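Right, a little thread on clearing the white table, which I have been promising myself since September. Settle in with a cuppa, I do go on a bit.

First up, everything that had drifted onto it over the months got pushed toward the back so I could see what I was dealing with. An apple on its plate, a glass with the straw still in it, the pen holder, and my favourite little line drawing in its black frame (that one stays, I won't hear otherwise!).
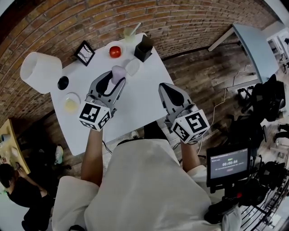 Tasholm reckons you should take every last thing off and only put back what you missed after a week. Lovely idea, but I'd miss the lot by teatime.

So my rule is gentler: anything for eating or drinking goes back to the kitchen, pens stay put, and little cups and lids have to find their partners or go in the charity box. I had one of those 60 litre Pirkitz tubs waiting and I'm a bit embarrassed at how quickly it filled up.

The drawing is going on the brick wall once I've worked out the right hook. If you've hung things on old brick without making a mess of the mortar, do tell me how, I'm all ears.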